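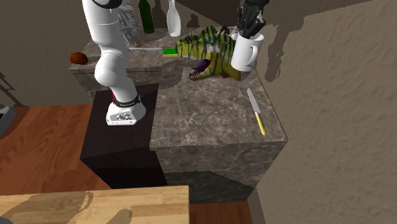 Folness Simulation and Handling Team | News

Folness opens its kitchen bench to gripper makers who would like a fair comparison

Folness is very pleased to say that its simulated kitchen bench, which our own team has been using to compare grippers and controllers since February, is now open to outside makers and research groups. We have had a great deal of fun with it (and one or two long evenings), and we would love to share it more widely.

The bench is a computer-made kitchen with marble counters, a white arm on a dark pedestal and a scattering of everyday things to get hold of. There is a mug with utensils standing in it, a kitchen knife with a pale yellow handle, a green bottle, a sponge and, much loved by everyone here, a striped toy dinosaur head with its jaws wide open. In the view at the top of this page the black gripper has its fingers closed around what is in the mug, a task we have come to think of as the hardest on the list, as thin handles standing close together ask a lot of any set of fingers.

Five grippers went through the first round, each paired with the same arm and each given the same 18 tasks. With the repeats and the changes of controller that came to 1330 runs, all of them logged, and we are grateful to our friends at Prarkura for keeping their machines going overnight so that the work could be finished in good time. The two controllers, Nam and Fuddale, turned out to be closer than we had expected. Nam was the quicker of the two on the bottles and the sponge, while Fuddale let go of fewer things on the way up and was rather better with the knife.

"I have spent years reading gripper results that could not be laid side by side, since one had been tried on wooden blocks and the next on somebody's lunch," said Dagný Kragh, who leads the team at Folness. "What I wanted was one kitchen, the same for everybody, with a few awkward things left lying in it. I was sure the dinosaur would be easy, by the way, and I was quite wrong. The best pairing managed it in 70 per cent of its runs, and we were delighted with that!"

Makers who wish to take part will need to send a working model of their gripper, with its joint limits and closing force, and a short note saying which controller they would like to use. Teams may bring a controller of their own, provided it can be run with Nam or Fuddale as well. Results are sent to the maker first, and go on the shared results page once both sides are happy with them.

A second kitchen, with a sink and a drawer, is being built now. For the entry form and the task list, please write to the Simulation and Handling Team at Folness.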